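Kelly Brandão sold vegetables from a van for five years before she took a permanent spot at Prekuto, the food hall on the edge of Farnormont. She opened there in February with one display rack, a stack of shopping baskets and a supplier list that fit on a card.

Her stock is plain. Green onions come in with the roots still on, because the regulars want them that way. Napa cabbage is her best seller. She cuts it lengthwise so people can check the heart, and she sold 149 heads in her first month.

"A whole cabbage tells you very little," she says. "Cut it and you know what you're buying."

The rack took longer to get right. Jinfeng Shen, who builds shop fittings at Brineck, made the first tray flat, and shoppers walked straight past it. The second one tilts. He spent nearly 20 hours on the compartments alone – the cabbages kept rolling into the onions.

The baskets are the ordinary plastic kind with a folding handle. Brandão looked at wicker and decided against it. Plastic can be hosed down at closing, and air gets in through the slots in the sides.
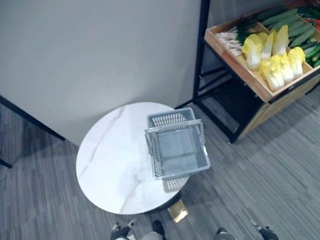 Most people still shop for one meal at a time. Shufen Guo comes in for onions and half a cabbage, then goes home to make dumplings. She salts the cabbage first and squeezes it in a dish towel. Brandão has started doing the same.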